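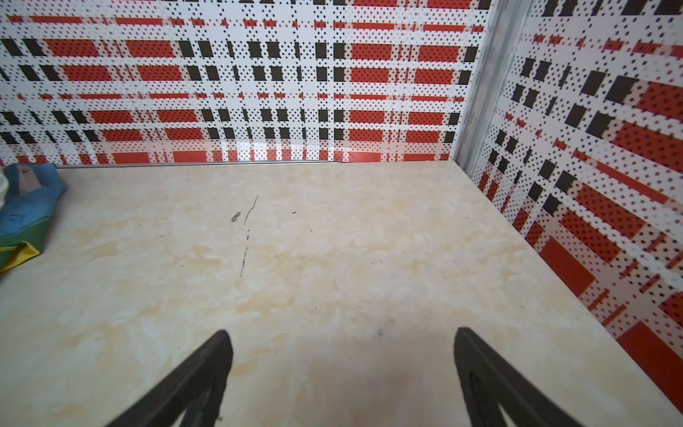 Figure 5. Tabletop with a pale marble-like pattern and a dark, broken mark on its surface.

3.2 Surface wear and tenant reporting

Furnished units in the Plekham and Navberg districts were let with a standard set of kitchen and dining furniture. Of the 1,625 tenancies in the sample, 203 ended with a dispute over the condition of a table or counter. Most of these disputes concerned light marks of the kind in Figure 5, and few involved burns or broken edges.

Check-in forms differed between the two districts. The Plekham form asked tenants to note any mark longer than a finger. The Navberg form left a blank space for comments, which was often returned empty. Disputes in Navberg took a median of 33 days to settle, and written evidence from the start of the tenancy was rarely available to either side.

Patterned surfaces raised a further problem. Inspectors working from the Heseck checklist disagreed more often on veined or speckled finishes than on plain ones, where a stain could be told apart from the design at a glance. Deposit deductions are considered separately in Section 4.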